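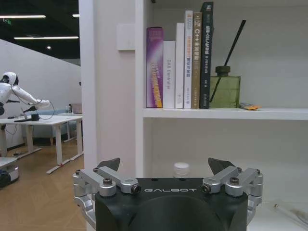

White bookshelf, Grivell House.

Troncoso Court Building: exhibit store and witness waiting areas
Inspection checklist with comments
Date of inspection: 2021-10-07
Form 14, revised

1. Exhibit store door
Locks and closes on its own: Yes
Key log kept up to date: No
Comment: Two entries have no time out. The clerk on duty must fill in both columns before handing over a key.

2. Exhibit register
Number of items listed: 203
Sample checked against labels: Yes
Comment: All of the sample matched. One bag from the Pellier hearing has a torn label and an intact seal. Relabel it and note the change in the register.

3. Sharps and firearms cabinet
Locked: Yes
Unloaded certificates on file: Yes
Comment: None.

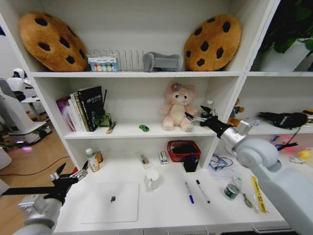
4. Fire safety in the store
Extinguisher in date: Yes, next service December
Clear space below the detector: No
Comment: Closed case boxes are stacked too high along the back wall. Return anything past its appeal period to the Flornel archive, starting with the oldest year.

5. Corridor between courtrooms
Clear width required: 780 mm
Clear width found: Less than required at the usher's desk
Comment: Move the spare chairs. This was raised at the last inspection and is still open.

6. Witness waiting room
Separate entrance from the public side: Yes
Panic button tested: Yes, answered by security
Door glass screened: Partly
Comment: The film has peeled on the lower pane and people waiting can be seen from the stairs. Replace it before the next jury trial.

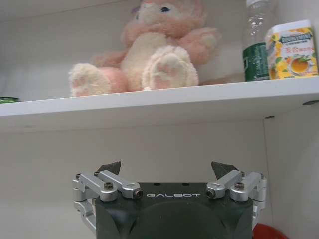 Plush rabbit in pink and white.

7. Video link room
Cables taped down: Yes
Sign lit when in use: No
Comment: Bulb ordered. Use the paper sign until then.

8. Public gallery
Seats fixed: Yes, one loose at the end of row two
Comment: Take that seat out of use.
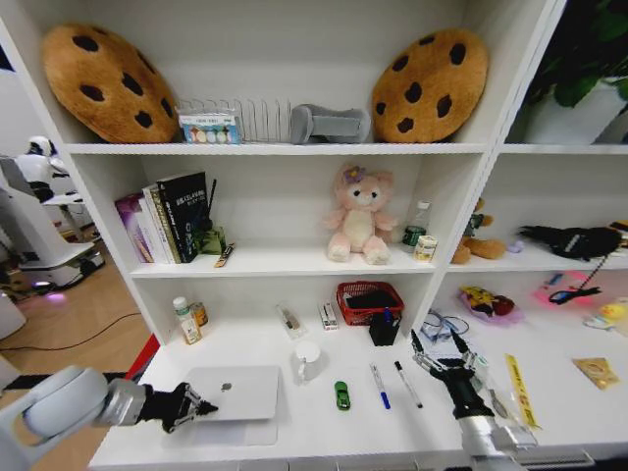

White shelving and work surface, with a closed laptop.

9. Repairs
Spending limit without approval: 200
Comment: The door film and the loose seat can both go through as minor works. Send the corridor item to the building manager with a copy of this form.

Result: Pass, with actions on items 1, 2, 4, 5, 6, 7 and 8.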